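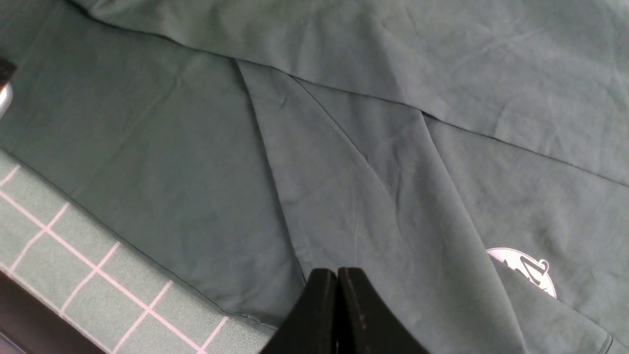 Green cotton, spread out before folding. Work out the big creases first.

Folding day at our place

Printed tops last longer if the print isn't creased hard in the same spot every week. Lay the top face down, smooth it from the collar to the hem with a flat hand, then bring each side in to the middle. Fold the bottom up twice. If there's a logo, move the fold a little so it misses it.

You need a clear, flat surface to do this on. A bed is too soft – the bottom layer bunches up while you're smoothing the top one.
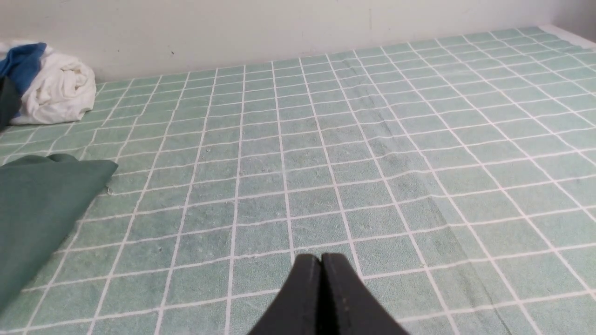 Once the T-shirts are stacked, do the jumpers and trackie tops. Anything with a ribbed cuff or waistband gets pulled back into shape by hand, and it should never go on a hanger while damp. I keep mine in a 37 litre Zevel tub in the bottom of the wardrobe, heaviest at the bottom. Come April they get more use, so the tub moves up a shelf.

Do zips up before washing and again before folding. Wash dark greens inside out, with other darks, for 27 minutes on cold.
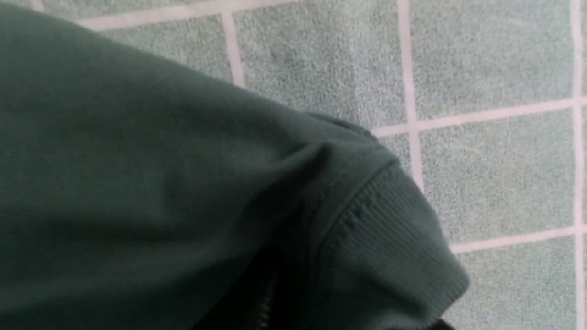 Should a fleecy top be folded or rolled?
Fold it if it's going on a shelf, and roll it if it's going in a drawer or a bag.

Lucian Iordache, Bunirwood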